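Tellov vanity unit with basin, white

Reviewed by Helju Pētersons, 20 September 2019

I'd been putting off a new vanity for ages, mostly because the old one still held water and I couldn't face the choosing. Then a friend sent me the link to the Tellov and, well, two evenings of measuring later (and then measuring again, I'm like that) I had ordered one. It came after 11 days, well wrapped, and the delivery men were lovely about the stairs.

What won me over was the basin being part of the top, so there's no grubby seam to go round with an old toothbrush. I also like having a tall door as well as the drawers. Bleach and spare loo rolls go behind the door, all the little bits go in the drawers, and I've stopped shouting down the hall for the nail scissors!
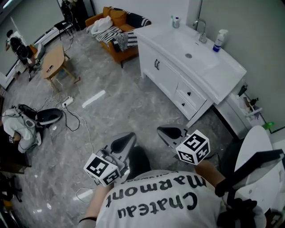 The white vanity and the lower side cabinet, on grey veined tile.

The side cabinet has filled up with toiletries and brushes already, I'm afraid, but at least the counter by the basin stays fairly clear. My one grumble is the small black knobs. They look smart against the white, but they're fiddly with soapy fingers and two needed tightening in the first week. I'd have liked a slightly deeper top drawer as well, as my hairdryer only goes in sideways.

Four stars from me, and I'd buy it again.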